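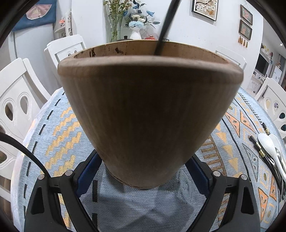
How far along is the table-task collection?

We have 409 accepted demonstrations in the Skumetton set, all of them checked and labeled, and the home sessions will keep going through May.

So that's the number, and I know it's the one Hamann wanted first! The rest of this is me telling you how we got there and what I'd like to do with the time that's left.

When I wrote to you last we'd only just moved out of the lab in Garnlow and into real homes, and I was nervous about it. In the lab we had one table, one lamp and one set of dishes that I could have drawn with my eyes shut. The trained policy loved that table. Put a different cloth on it and the thing fell apart (you may remember the clip I sent, and my apology for the language on it). Going into people's homes was supposed to fix that, and I think it's helping a lot. The early training runs on the mixed data are steadier when the background is busy. I don't want to oversell it, though, as we've only compared two checkpoints and I changed the learning rate between them. Yes, I know. I'm rerunning it.

The routine has settled down nicely. We get to a home, calibrate the hand-held gripper, record a slow sweep of the table, and then start on the short tasks: pick up, put down, move over, stand upright, lower into. Each one is recorded as its own episode with a plain sentence attached. Modupe Isah rewrote our labeling sheet after the first couple of visits and it's so much better. We used to type the sentence at the end of the day and half of mine said "moved thing." Now the sentence gets picked before the recording starts, and if the person holding the gripper does something else, the episode gets marked for review and we do it over.
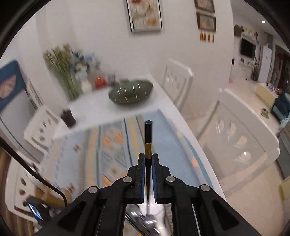 Thin handles have been my headache this whole period. Bowls and cups are forgiving, you can close the jaws a little high or a little low and still have a usable example, but a utensil wants to swing the second you lift it, and the person recording naturally tips their wrist to make up for it. The policy then learns the wrist tip, even when there's nothing to make up for. Shiny things make it worse. A pile of silver spoon bowls under the jaws throws highlights all over the place, and when there's a glossy black handle with a gold-colored band in the grip, the tracker is happy to follow the band for a while and then wander off to a bright spot on a spoon. We now ask for utensil episodes in two speeds, normal and painfully slow, and I've been using the slow ones to correct the tracks by hand. It's dull work but it goes well with the radio on.

Of the recordings we reviewed this time, 13 got thrown out. Most were plain operator error, mainly mine, where I started moving before the recording light came on. A few had a calibration that drifted halfway through. We kept the files in a separate folder, in case somebody wants examples of bad data later on, and they aren't in the total at the top.

Jatach delivered the new version of the upload tool, which was overdue but good. It checks the length of each episode and complains if the gripper width signal is missing, and it does that on the spot, so we can repeat a take while everything is still laid out on the table. The old one would tell us at night, when we were home and the dishes were back in somebody else's cupboard. There's still a bug where it drops accents from the people's names on the consent forms. I've reported it and in the meantime I fix those by hand. 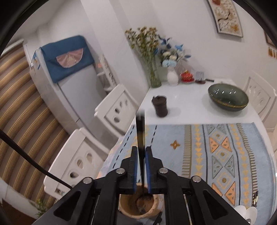 Skumetton Progress Report, No. 3

Now for the tool-in-container tasks, which are the part I'm most excited about! Your reviewer asked whether we'd be going beyond pick and place, and this is our answer. A stick held upright with its tip down in a mortar full of ground stuff is a very different example from a cup being set on a table, and you need a whole lot more of them before a model gets the idea. The rim gets in the way, the tip is often hidden, and how hard you press matters more than where you are. The gripper has no force sensing, so for pressing we only have the finger width and the motion to go on. I'd like to borrow a pair of instrumented fingers to see how much we're missing. It wouldn't need new money, I'd move it over from the travel line if that's okay with you.

What I'm aiming for next is 100 more accepted episodes, nearly all of them with a tool going into or coming out of something. I'd also like more people holding the gripper. Right now Modupe and I do almost all of it, and I can tell our takes apart just from the motion plots (hers are smoother, mine have a little hook at the end). A model trained on two people's habits is going to have two people's habits.

Spending is on plan apart from the travel line, which is under. The budget sheet is in the shared folder, and I'll have the rerun of the checkpoint comparison in there by Monday. Call me if the request about the fingers needs a form!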